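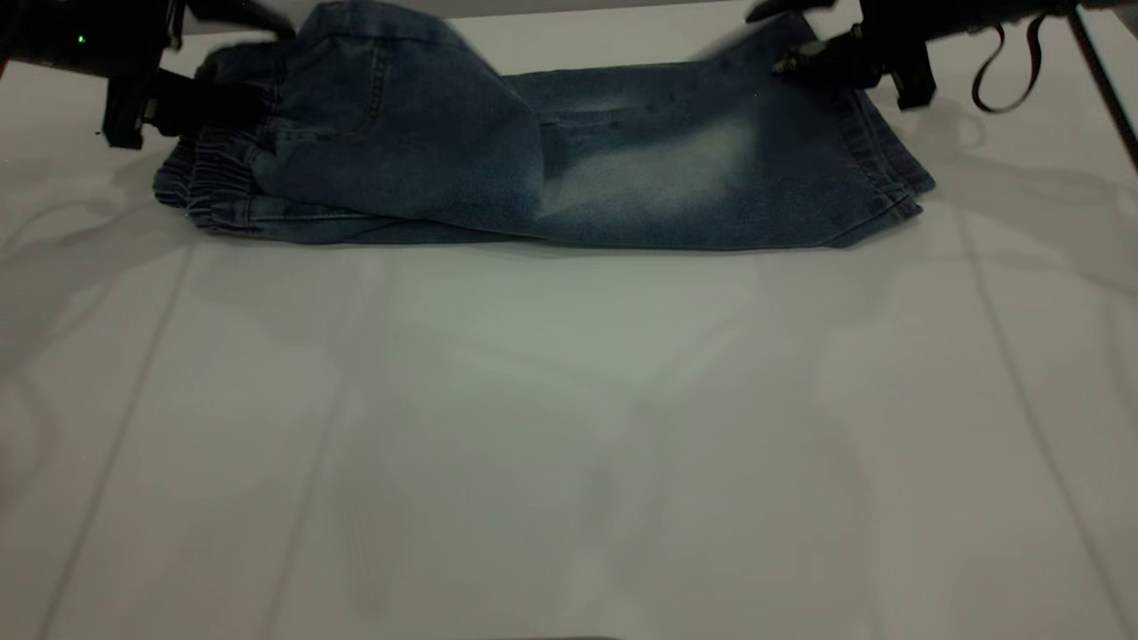 *Jeans on the white table.*

# Joining the union at Claltton: the questions I get asked most

I'm Olga Quezada and I'm the workplace rep for the day shift at the Claltton site. I answer the same things in the canteen queue most weeks, so I've typed them up. If yours is missing, grab me!

**Do we have a recognised union or not?**

Yes, for pay, hours and holidays. The agreement covers all 382 hourly paid jobs on site, and 327 of us are members at the moment. Team leaders are in it too (people always think they aren't).

**I'm from the agency, can I join?**

You can, and please do. If you came through Zidow you pay the same subs as everyone else, but your pay is set in your contract with them, so our pay talks don't automatically cover you. Dirceu Leite looks after agency members and knows those contracts far better than I do.

**Will my manager know I've joined?**

Only if you tell them, or if you choose to have your subs taken from your wages, in which case payroll will see it. Pay by direct debit if you'd like to keep it to yourself.

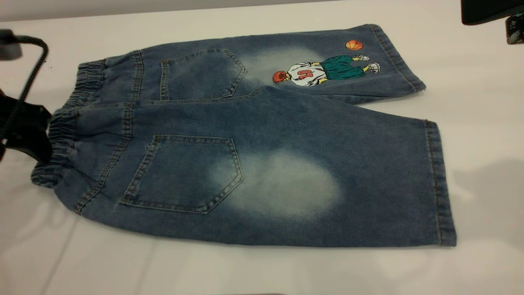

**What about my shift pattern, can they just change it?**

Our agreement says four weeks' notice in writing, and a chat with you first if you've got caring responsibilities. A text on Saturday night about Monday morning is not notice. Keep the text, don't delete it in a temper (I've done that), and bring it to me or Talha Rana on nights.

**I've been called to a meeting. Can you come with me?**

If it's a disciplinary or a grievance hearing, yes, you've a right to bring a rep. For an informal catch-up it's up to the manager, though most of them say yes if you ask nicely. Try to let me know as soon as you get the letter, because I have to swap my breaks round to be there.

**What happened with the Troncoso transfer?**

The 100 people who moved over from Troncoso kept their old terms, including the longer sick pay. Any new contract you're handed is worth showing to one of us before you sign it. I'm still waiting for an answer on the locker deposits, sorry, I know it's dragging on.

**Is there a hardship fund?**

There is. The branch can pay up to £300 to a member who's been off sick or had hours cut. Forms are in the tray by the noticeboard, and Ademir Moura will help you fill one in, in Portuguese if that's easier.

**When are the meetings?**

First Tuesday of the month, 2.15 pm, upstairs in the training room, so both shifts can catch at least some of it. The next big item is the June pay claim, and I'd love to see a few new faces!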